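Lay Reader for Safeguarding Records, Dutstead and Prarncombe parishes

Part-time, fixed term to April. Applications close December 13, 2025.

We have had policies before. The last one ran to 98 pages, and we doubt that many people in either parish opened it. So forgive us if this advert does not promise a new chapter. We want a careful person to read 46 old files from the Dutstead church office and say plainly what was done about each complaint, and what was not.

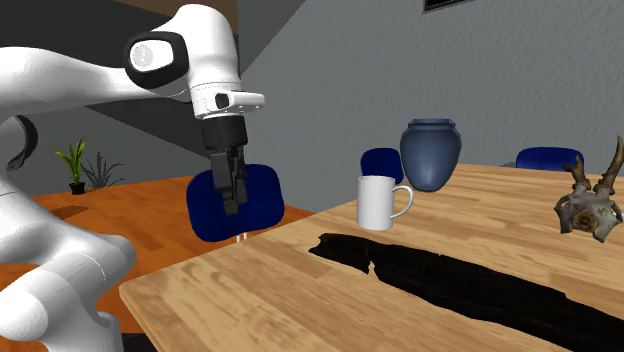 The work is reading, mostly, and it is slow. You will have 4 mornings a week and a key to the records cupboard. A plain light wooden table, like the one at the lower right here, is as much furniture as the job calls for. Please don't apply if you are hoping to be told what to find.

You need not be a churchgoer. Clergy, and anyone who has held office in either parish, cannot be considered. We use Plunik for the file index - it is clumsy, and we will show you how it works.

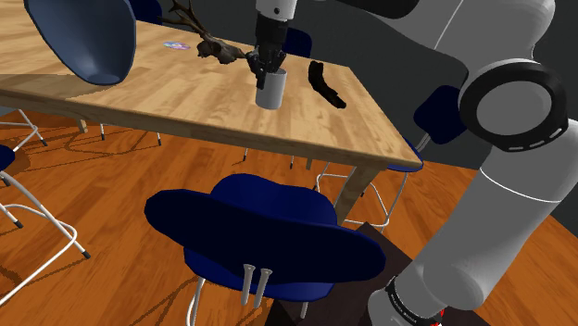

Interviews will be held at Rey House and last 45 minutes. Both parishes will want to be in the room, and we have our doubts about that too. You will sit across a table from them, one with square wooden legs and a thick front edge much like this one, and you may ask us anything, including who sees your report first.

Apply by letter to the parish office, Dutstead, with two references. One should be from outside any church.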